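August, late evening

Second night with the Drarby cell. The left arm had been drooping after about 300 cycles, so I re-zeroed both shoulders, snugged the base bolts and put fresh fingers on the left gripper. Yellow, the only color Handura had left.

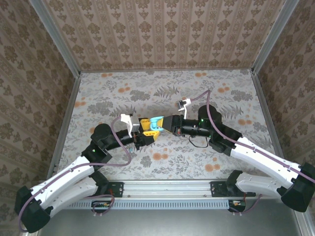 Then 20 slow handovers at the middle, me watching each one like a nervous aunt. Dropped 9. Leonora says the wrist offset is wrong. I say the wrist offset is shy. Checking her number in the morning, before she can.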